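Werkstattbuch, November, Eintrag am späten Abend

Eisengallustinte, zweiter Ansatz. Diesmal nach der Abschrift von 1753, die Ilona Csonka aus dem Stullitzer Pfarrarchiv mitgebracht hat. Und was soll ich sagen, die Farbe ist herrlich! Beim Schreiben noch blassgrau, fast schüchtern, und dann zieht sie an der Luft nach, bis ein tiefes Blauschwarz dasteht. Ich habe den halben Nachmittag nur Striche gezogen und zugeschaut.

Ansatz: 20 g Galläpfel, grob gestoßen, in 250 ml Regenwasser. Zwei Tage am Ofen stehen lassen, nicht gekocht. Danach durchs Leinen, Eisenvitriol dazu, Gummi arabicum ganz zum Schluss. Beim ersten Ansatz hatte ich das Gummi zu früh drin, das gab Klümpchen und die Feder hat gekleckst (Benedek, deine Manschette, tut mir leid).

Papier: Das Grada nimmt die Tinte wunderbar an, scharfe Kanten, kein Ausfransen. Auf dem dünnen Jinico schlägt sie durch, schade, weil es sich so schön schreibt. Das Erdős liegt dazwischen, noch mal mit Leimung probieren.

Für die Vergleichstafel kommen neben die Tinte auch moderne Striche, Gelstift und Marker, alles aufs gleiche Blatt und dann ins Südfenster.
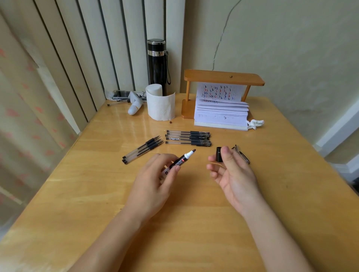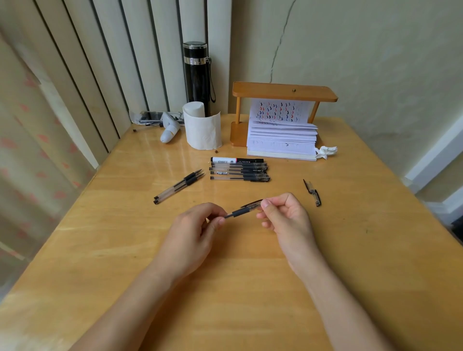
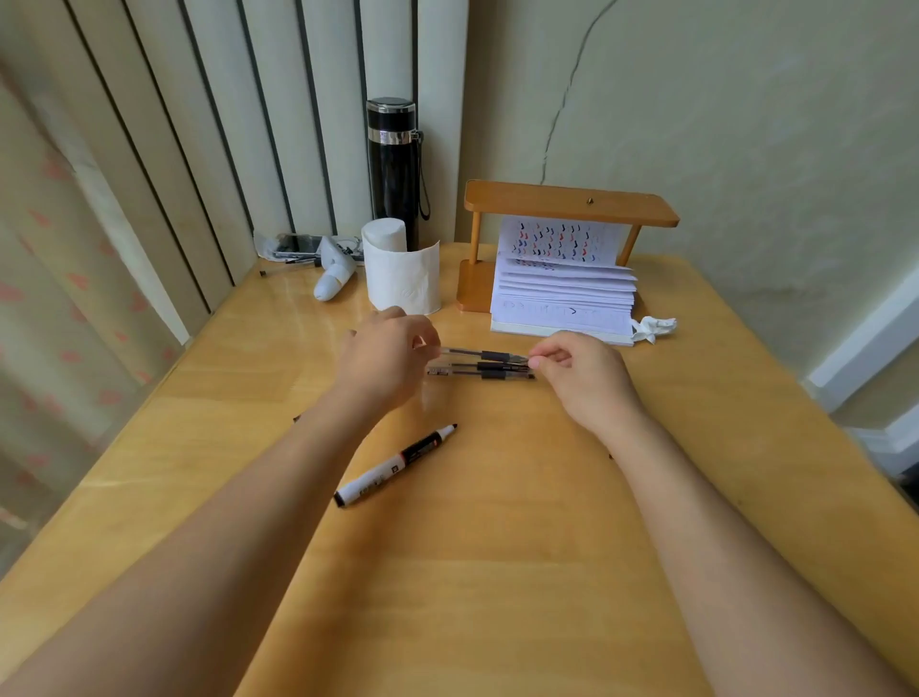
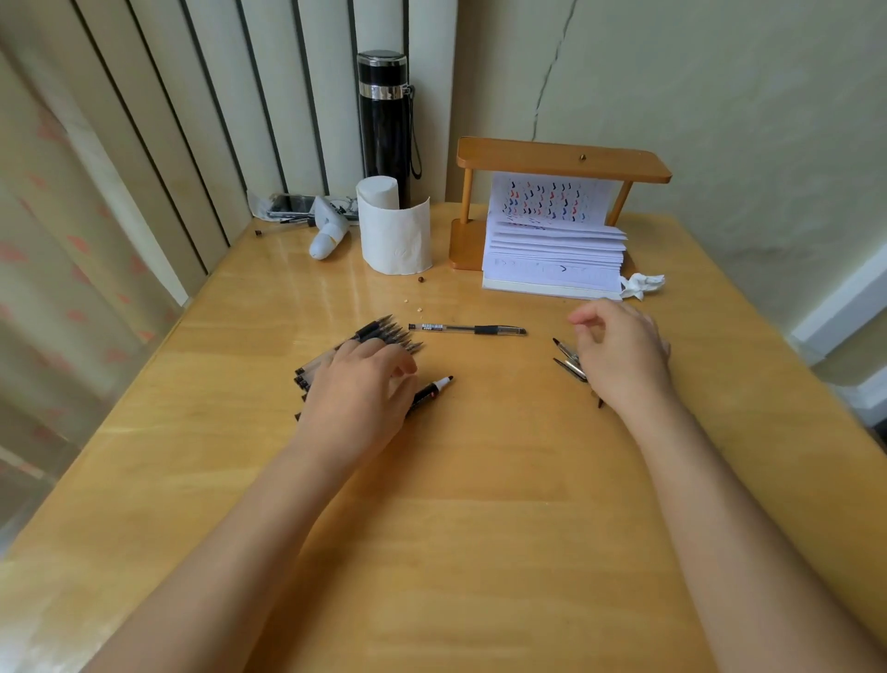

Gelstifte und Marker auf hellem Holz.

Offen ist noch die Säure. Der Streifen war mir zu rot, ich will beim nächsten Mal weniger Vitriol nehmen und zerstoßene Eierschale in eine Teilmenge geben. Benedek Bozsik meint, das koste Schwärze. Mag sein, ich will es sehen! Außerdem hat Ilona am Blattrand noch eine Zeile gefunden, die wir als »Wein statt Wasser« lesen. Also: eine Flasche sauren Weißen besorgen, Galläpfel nachbestellen, Leinen auskochen.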